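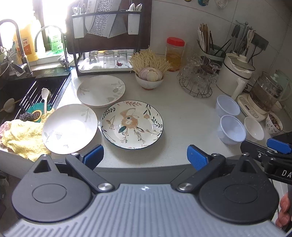
Good morning, and thank you to Thilini Sarkar for the invitation. I'm going to talk about limescale, and what we learned about it from people's kitchens in a hard water town. Most advice on the subject is written for boilers and heating engineers. I wanted something for the person standing at the sink with a cloth. A black sink like the one on this slide is where people tend to notice it first, as the chalky marks show up so plainly on a dark surface. On a white speckled worktop the same marks can sit for months before anyone sees them.

Slide 2. What it is
Rain picks up a little carbon dioxide and becomes slightly acidic. It runs through chalk or limestone and dissolves some of it. When the water is heated, or left to dry, the calcium carbonate comes back out as a solid. (Pass the kettle element round now. Ask for it back – I lost the last one in May.)

Slide 3. The Vesmont survey
We wrote to homes on the Vesmont estate and had 627 replies. Fathima Karunaratne ran the survey and will take questions on the method. We asked what people used, how often, and whether they had damaged anything. Kettles and shower heads came up most. Quite a few people had spoiled a tap finish by leaving a strong cleaner on overnight.

Slide 4. Acids in the cupboard
White vinegar is dilute acetic acid. Lemon juice is mostly citric. Citric acid powder is cheap, keeps well and smells of very little. All of them react with the scale and give off carbon dioxide, so you see fizzing. Say clearly: never mix any of these with bleach. Pause here, people write it down.

Slide 5. Where not to use them
Marble, limestone and some terrazzo are made of the same stuff as the scale, so the acid attacks them too. Grout can suffer if you do it every week. Plated taps want a short soak and a good rinse. If you don't know what a surface is made of, try a hidden patch.

Slide 6. Drying
The dullest slide and the most useful. Koen Bakker kept a diary for 12 weeks with two identical taps, one wiped dry each night and one left. Show both photos. The wiped one needed no descaling in that time. The other had a crust under the spout by week 8.

Slide 7. Softeners
Keep this short, up to 4 minutes. Ion exchange swaps calcium for sodium. It works, it needs salt, and many households keep one unsoftened tap for drinking. Magnetic devices: the evidence is mixed and I would rather not be drawn. If pressed, refer them to Prasanna Weerakoon's handout.

Slide 8. Questions
Spare handouts are on the table by the door. The survey form is there as well, for anyone who wants to run it on their own street.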